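Talked to Tolera Negash, 10 Jan 2023. Cleaned up from my notes, mostly in order.

He walks to work. Whole way, Gillenell to the far side of Murthy, 92 minutes if the lights at the rail crossing are kind to him. He's done it 469 times now and has every one written down in a row of small notebooks, which he brought along in a bread bag and put on the table before he even sat.

"I started because the 681 bus stopped coming," he says. Not stopped for good. It just stopped coming at the time on the sign. He waited for it three mornings running, and on the fourth he got tired of standing and started toward the next stop so he'd at least be warm. Then the one after. "By then I was at the creek and I thought, well, I know where the office is."

He was late that day. Forty minutes late, blisters on both heels, wrong shoes, wrong coat. He took the bus home. Next morning he did it again.

I ask what shoes. Everybody asks what shoes, he says. He went through two pairs of running shoes first, then some heavy boots he hated, and now he wears plain black walking shoes a half size too big with a thick sock. Changes them at work. "Don't buy boots. People buy boots and then they quit in a week. It's sidewalk. It's mostly sidewalk."

The route, then. Out the back of Gillenell past the school, down the long hill, over the Nasach by the footbridge. He says Nasach Creek like it's a person he has opinions about. After heavy rain the path on the far bank goes under and he has to go up by the road, which adds twelve minutes and has no sidewalk on one stretch. That stretch is the only part of the walk he'd call dangerous. He wears a yellow vest for it and takes it off again after, "becuase I'm vain."

Then allotments, then the tire places, then the rail crossing. Then Murthy proper, which he says is the boring half. Long straight blocks. He used to listen to things on that half and doesn't anymore.

Why not?

"I'd get to work and my head was already full. Somebody else's podcast in there. Now I get there and it's — I don't know. It's been rinsed."

He laughs at that and asks me not to print it. Then says go ahead.

The notebooks. Each walk gets one line. Weather, time out, time in, and one thing. That's the rule, one thing. He lets me flip through. "Frost on the inside of the bus shelter." "Man carrying a door." "Heron, again, same rock." "Nothing, truly nothing." A lot of them are about dogs. There's one from last February that only says "Slipped. Fine." He tells me he wasn't fine, he'd cracked his wrist and didn't find out until the afternoon when he couldn't turn a key.

He did 170 the first year and thinks that's a good number for anyone. "I'm not against buses. I take the bus home most nights. If it's pouring sideways I take it in, too. There's no medal."

Marwa Bennani lives two doors down from him and joined in partway through. I called her later the same afternoon. She does it with him maybe twice a week, as far as the rail crossing, where she peels off to the station.

"He's very quiet for the first part," she says. "Do not talk to him before the creek. I learned that." After the creek he talks the whole way. They've planned her kitchen, argued over his sister's wedding, worked out her taxes one awful wet week. She says she sleeps better. Also that she's spent more on rain pants than she ever expected to spend on any pants.

Does she write the line down as well?

"No! God, no. I tell him mine and he says it doesn't count."

Back to Tolera. I wanted to know about the winter, as it's winter and I can hardly get to the mailbox. He says dark is worse than cold. Cold you fix by the bottom of the hill. In the dark you can't see the creek and there's less to put in the book, so the winter entries are all sounds and smells. Bakery fan. Ice under tires. Somebody practicing a trumpet behind a closed window, badly, eleven mornings. He was sorry when it quit.

He carries a headlamp but mostly keeps it off on lit streets. Gloves, two pairs, thin inside thick. A banana he eats at the tire places, same spot each time. A shirt rolled up in the pack, not folded, he's firm on that. Water he doesn't bother with until May.

What does it cost him? Sleep, he says right away. He gets up at ten to five. That took most of a season to get used to and his wife still hasn't. He goes to bed when his kids do, and they find this hilarious. He's missed things. Dinners out, a whole tv series everyone at work was talking about. "You pay for it at the other end of the day. Somebody telling you it's free time is lying to you."

And what he gets? He thought about this longer than anything else I asked. Picked at the bread bag.

"I know what's going on," he said. Meaning the houses. He knows which one got sold and which had a baby and who's given up on their fence. He saw a roof come off and go back on over six weeks. When they cut down the plane trees on the hill he'd seen the paint marks on them a month before, and wrote to the city, and they got cut anyway but the last two were left. He isn't sure the letter had anything to do with it. He says good morning to them.

There's a man at the allotments he's waved to for over a year and never spoken with. Last summer there was a bag of beans hung on the gate with a T on it. "So he knows my name somehow. I don't know his. I can't ask now, it's too late."

We got onto knees. His are good. Hips, less so. He sees someone about the left one and has been told to cut down to three a week, wich he's more or less doing. Four last week.

I asked if there's a number he's heading for and he looked a bit offended.

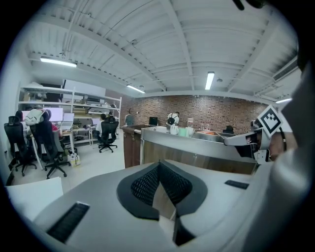 The last stretch is the part he times, from the pharmacy corner to his own door at Drasinix, up the stairs instead of the elevator. Six minutes, less if he's hungry. Then there's the counter, kitchen-style, out in the middle of the room with the red brick wall behind it, and that's where the walk officially ends as far as he's concerned. He stands there with oatmeal and does the line in the notebook before he says a word to anyone at the workstations. Bright in there after the street, all that white ceiling, he says it makes him squint in winter. That morning's line, I made him read it to me: "Rain, then not. Heron gone. Worried." I texted him the next day to ask and he wrote back that it was on a different rock.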